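From: Nghĩa Hoàng
To: gripper-users
Date: 2024-09-07
Subject: Re: Finger choice for the two-arm cell

Wagner Brito wrote:
> We have to pick fingers for the two-arm cell before the November
> order goes in. Has anyone run the Vollport and the Baert on the same
> parts? I mostly care about thin things and handles. I also want to
> know if the wrist cameras are any use once the fingers are closed.

Wagner,

Yes, we ran both at Gidthorpe. I did 502 cycles with the Vollport fingers and 1311 with the Baert set, all on the same Jineck controller. The counts differ because the Baert set stayed on for a second round of tests. Both arms had the same fingers in each round.

The parts were household items and small blocks. A dustpan was the main handle part. Pictures from the overview cameras and the wrist cameras:

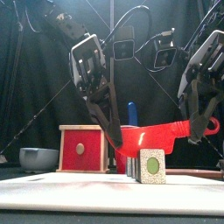
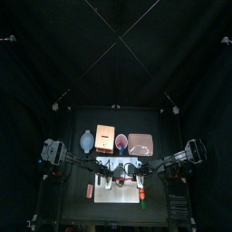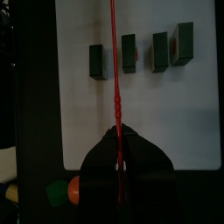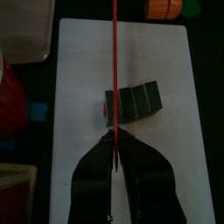 On handles I would call it a tie. Both sets held, and the drops I logged (9 in all) came from a bad approach angle. Slowing the last part of the move fixed most of them.

Thin parts are where they differ. The Vollport tips are a bit too round for anything narrow, and the part tends to roll before the grip force comes up. With the Baert tips I could leave the force at the default.

As for the wrist cameras, the closed fingers take up a lot of the lower part of the view. You can still line up on a part ahead of the tips, but I would not rely on the wrist view alone to confirm a grasp. We check finger position from the controller and use the overview camera as a backup.

One more thing if you order Baert: the mounting screws worked loose on us 2 times. Use thread locker and check them after the first day.

I can send the cycle logs and the controller settings if you tell me which firmware you are on.

Nghĩa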